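**Burger lunch comes back to Kollside in August**

The burger lunch at Kollside will return in August, after a break of almost one year. The kitchen group at the center has started to prepare for it, and the first thing they decided is that the burgers will be built in the same order every time.

Last summer the guests received their burgers in many different ways, and some complained that the bread was wet before they reached their seats. Crescencio Escobedo, who leads the kitchen group, wants to avoid this. "The lettuce goes down first and the tomato goes on it," he said. "When all of us do the same, the line moves and people don't wait in the sun."
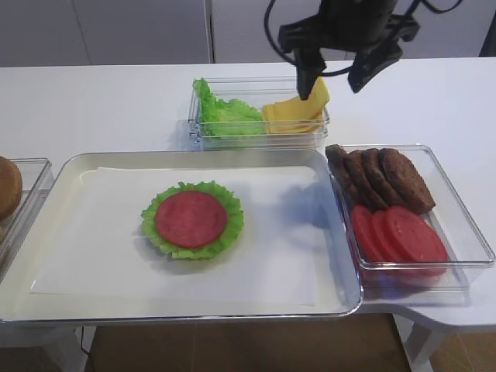 *Lettuce and tomato on the paper-lined tray, with more lettuce and the cheese slices in the container behind.*

The ingredients are sliced before the doors open and kept in clear containers, so that the person at the table can see quickly what needs to be filled again. Slices should stand on their edges if there is space for it. Mr. Escobedo explained that they are easier to take one by one in this way, and the tomatoes don't get pressed under their own weight. 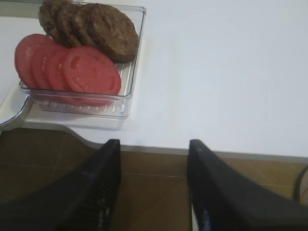
The patties are cooked in the back kitchen and carried out in small amounts. This is slower for the cooks, but last year too many were brought at once and a part of them had to be thrown away.

The lunch will cost 4 dollars for each person, the same price as before. The group expects about 500 guests during the month. Money that is left after the food is paid will go to the new kitchen floor in the Greltholm building, where the old one has been closed since spring. Until now 2761 dollars were collected for this purpose.

Guests who don't eat cheese or tomato are asked to say it at the start of the line. Bread without gluten can be ordered at the Kollside front desk until noon on the day before. The doors open at 11:30 in the morning, and parking is possible behind the Hedlund store.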